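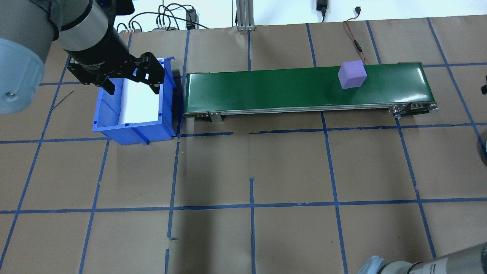
Patalard – Lehrbereich Automatisierungstechnik
Skript zum Praktikum Handhabungstechnik, Abschnitt 11
Stand: 28.8.18

Drucken | Per E-Mail versenden

Einrichten und Pflegen der Sortierzelle »Fenura«

1. Zweck des Abschnitts

Der vorliegende Abschnitt regelt, wie die Sortierzelle vor dem Praktikum eingerichtet und während des Semesters instand gehalten wird. Er ergänzt die allgemeine Laborordnung und setzt die Sicherheitsunterweisung voraus. Arbeiten an der Netzspannung sind den Teilnehmenden nicht gestattet.

2. Arbeitsfläche

Die Arbeitsfläche wird mit Packpapier bespannt und mit blauem Malerklebeband in Felder geteilt. Das Raster dient der Orientierung beim Aufstellen von Förderband und Behälter – es ersetzt keine Vermessung. Geringe Abweichungen der Streifen sind zulässig, solange die Felder eindeutig zu unterscheiden sind. Wellige oder eingerissene Stellen werden im Protokoll vermerkt und beim nächsten Wechsel des Papiers erneuert. Das Überkleben alter Streifen ist zu vermeiden.

3. Förderband und Behälter

Das Förderband steht quer vor der Rückwand. Der blaue Behälter wird links daneben abgestellt und mit weißem Papier ausgelegt. Als Werkstücke dienen Schaumstoffwürfel. Vor dem ersten Lauf sind folgende Punkte zu prüfen:

a) Die Schrauben am Haltewinkel und an der Umlenkrolle sitzen fest.
b) Das Band läuft mittig und berührt die Seitenschiene nicht.
c) Die Anschlussleitungen liegen hinter dem Band und außerhalb des Greifbereichs.
d) Die Gurtoberfläche ist frei von Klebstoffresten. Gereinigt wird mit einem trockenen, fusselfreien Tuch.

4. Anfahren der Lehrpunkte

Der Ablagepunkt wird bei geöffnetem Greifer senkrecht über der Behälteröffnung eingelernt. Die Finger weisen nach unten. Erst danach wird der Aufnahmepunkt über dem Band angefahren. Beide Punkte werden im Programm »Tretia« unter der Nummer der Arbeitsgruppe gespeichert. Der zweite Arm bleibt während des Einlernens in Wartestellung.

Für die Kontrolle der Lage wird der Greifer anschließend über das Raster geführt. In der Ansicht der Handgelenkkamera müssen beide Fingerspitzen und mindestens eine Kreuzung der Klebestreifen erkennbar sein. Fehlt eine dieser Marken, ist die Kamerahalterung zu prüfen und der Vorgang zu wiederholen.

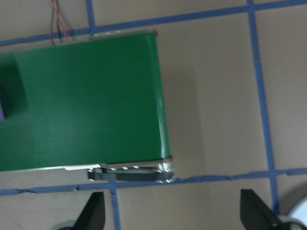
5. Wartung und Protokoll

Nach jeweils 14 Praktikumsterminen werden die Greiferfinger auf Spiel und Abrieb untersucht. Die Bandspannung ist nach 23 Betriebsstunden nachzustellen. Ersatzgurte und Rollen der Firma Bauerfeind sind unter der Lagernummer 544 zu entnehmen. Die große Durchsicht der Zelle findet im Dezember statt – in dieser Zeit ist der Übungsbetrieb ausgesetzt.

Kommentare (3)

Gruppe 11: Gilt Punkt 3 b auch bei stehendem Band, oder muss vor der Prüfung eingeschaltet werden?

Lehrbereich: Der Bandlauf wird bei langsamer Fahrt und ohne Würfel geprüft.

mechatronik_w: In der Druckfassung fehlt bei mir der Abschnitt 5.

Kontakt | Impressum | © Patalard, Lehrbereich Automatisierungstechnik | Nach oben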